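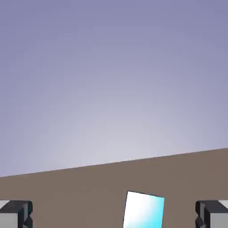 A computer-rendered flat brown surface under a pale violet background.

Responsive bottle feeding, also called paced feeding, is a way of giving milk by bottle in which the baby sets the speed and length of the feed. It is used with both expressed breast milk and infant formula.

Method

The baby is held close and fairly upright, with the head supported and free to turn away. The teat is brushed against the lips and offered once the mouth opens. The bottle is kept nearly level, tilted just enough to keep milk in the teat, so that the flow does not depend mainly on gravity. Pauses are given when the baby slows down, splays the fingers or looks away. Many carers change sides halfway through a feed.

A feed ends when the baby shows signs of having had enough — closing the mouth, pushing the teat out or falling asleep. Milk left in the bottle is thrown away.

Feeding cues

Early signs of hunger include stirring, turning the head and sucking the hands. Crying is usually a late sign, and a baby who is already crying may need to be calmed before feeding. Cues vary from one baby to another and can be harder to read in those born early.

Use by families

The method is often taught to parents who combine breast and bottle, and to grandparents or childminders who feed a baby during the working day. It is usually suggested that the number of people giving bottles is kept small in the first weeks.

The Geddes Infant Feeding Survey, led by Morven Galbraith, drew replies from 1,610 parents. Of these, 207 said they had first heard of the method after their baby was 6 months old. Els Bosman, a health visitor, later wrote that the survey relied on memory and that parents used the term for several different practices.

Criticism

Some parents find the feeds slow, particularly at night. Evander Tennant has argued that written guides put too much weight on the angle of the bottle and too little on watching the baby.

See also

Combination feeding
Cup feeding
Weaning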